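**December 12, 2022 – small parts, bench 2**

Carried on with the small parts. The old drawer cabinet is down off the wall and in the hallway. All 17 drawers came out in one piece except the bottom left, which has had a split front since April at least. Fadi wants the cabinet for his shed and will bring the ute on his way back from Dustside. Until then please walk around it.

Sayaka and I tipped everything out by drawer and labelled each lot with masking tape. Most of the labels on the drawer fronts were wrong. "M3 nuts" was mostly washers. "Springs" was springs, plus the key for the paper cutter we replaced last year. I've thrown out the rusted split pins and anything with a chewed head. Kept all the brass, even the odd lengths, as Araba uses it for the hinge samples.

### What we're trying

Divided boxes with clear sides, one per job, kept on the shelf under the window and brought to the table when needed. The point is to stop walking back and forth to the wall with a handful of screws. Katsuhiko already does it this way for the Nostadau repairs and says the only trouble is small washers creeping under a divider if the box gets tipped. Will watch for that.

Layout agreed with Chiharu:

- Small front compartments: one fastener per compartment, no mixing. If there are more sorts than compartments, start a second box.
- Rear compartment: bulky bits, spare brackets, the little bags of offcuts.
- Label goes on the lid and on the shelf, same wording.
- 19 mm screws get their own box. We go through too many of them.

I'd been for putting a fixed tray on each table instead. Tried it on Friday with a baking tray and it was in the way by lunch. Dropped the idea.

### Table

Put the Quintanilla work on the other bench so this one could be cleared. The white top cleans up well with warm water and a drop of dish soap. Don't use the orange cleaner on it, it leaves a film and then tape won't stick. Glue spots came off with a plastic scraper.

The wood strip along the back edge is a good stop for anything that rolls, so I've left it alone. Chiharu asked about oiling it. I'd wait until the glue room is finished – too much dust in the air at the moment.

Top is at 940 mm from the floor. Fine for standing, a bit high on the short stools, so the adjustable one should stay here. Araba sat at it for most of the afternoon and had no complaints about her shoulders, which is better than last week.

### Where the box goes

Tried it in the middle first. Too easy to knock, and you end up working around it. Back and to the right suits a right-hander and leaves the front and the whole left side free. The big compartment faces away from you, small ones towards you, so your hand isn't going over the large bits to get at the small ones. Katsuhiko is left-handed and will mirror it.

The tinted plastic is harder to see into than I'd like under the evening lights. Skusia lists the same size in plain clear. Will ask for a price before we buy more of these.

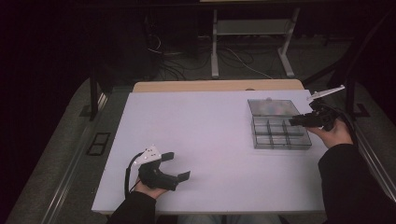

### Still to do

- Order label tape, the 12 mm is nearly out.
- Sayaka to sort the last tub of mixed washers.
- Find out who has the good callipers.
- Paper cutter key: bin it unless someone objects by Friday.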